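Laundry and Wardrobe Attendant (Residential)
Cirkencombe House – Household Services
Posted 29 Oct 2021

Cirkencombe House is a residential home for older adults and for younger adults recovering from long illness. The Household Services department invites applications for the position of Laundry and Wardrobe Attendant. The position is permanent and part-time, and the successful applicant will be expected to begin in January.

The Attendant is responsible for the care of residents' personal clothing from the time it leaves the bedroom until it is back on the hanger or in the drawer. Bed linen and towels are sent out under contract to Sulline and do not form part of this position, although the Attendant will make beds on the two upper corridors when clean sets are returned.

Duties

Collecting personal clothing from bedrooms each morning and sorting it by care label.
Washing, drying, pressing and folding in the ground floor laundry room.
Checking pockets, zippers, cuffs and seams, and setting aside items that need mending.
Sewing or ironing name tapes into the clothing of new residents.
Putting clothing away in the manner set out in each resident's wardrobe card.
Rotating winter and summer clothing twice a year, including outerwear.
Keeping the lost property shelf in order and returning items to their owners.

Outerwear calls for particular attention. Quilted and padded garments are laid out flat on the made bed, sleeves straightened and lining checked, before they are folded or hung. Padded coats are never to be compressed for storage. Residents who wish to be present while their wardrobe is being handled must be given the opportunity, and their preferences on folding and placement are to be followed even where they differ from house practice.

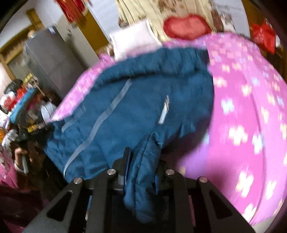 A dark blue quilted jacket on butterfly-print bedding.

Many residents bring their own bedspreads and covers from home. These are treated as personal clothing, are labeled in the same way, and must go back to the same bed. The Attendant should be comfortable working with a wide range of fabrics and be willing to ask when a care label is missing or cannot be read.

Requirements

Applicants should have experience in a laundry, hotel, care home or similar setting, or in running a large household. Basic hand sewing is required – buttons, hems and small seam repairs. Applicants must be able to stand for long periods, push a loaded linen cart, and read and complete written records in English. A background check will be carried out before any offer is confirmed. Training on the Kendenik washers and dryers is given on site during the first two weeks and is paid at the full rate.

Hours and conditions

The position is for 50 hours every two weeks, worked in morning shifts according to a posted schedule. Uniform, indoor shoes and a midday meal are provided. Paid leave is granted in proportion to hours worked. Parking is available behind the Ebrahimi Wing.

How to apply

Applicants should send a letter and a list of previous positions, with the names of two references, to Fung-ping Chien, Head of Household Services, at the Cirkencombe House main office. Applications may be delivered by hand or by mail. Questions about the duties may be directed to Chak-lun Tsai, Laundry Supervisor, who will also show interested persons the laundry room by appointment.

Selected applicants will be invited to an interview and a short practical session covering sorting, folding and one simple repair. Applications received after the position has been filled will be kept on file unless the applicant asks otherwise.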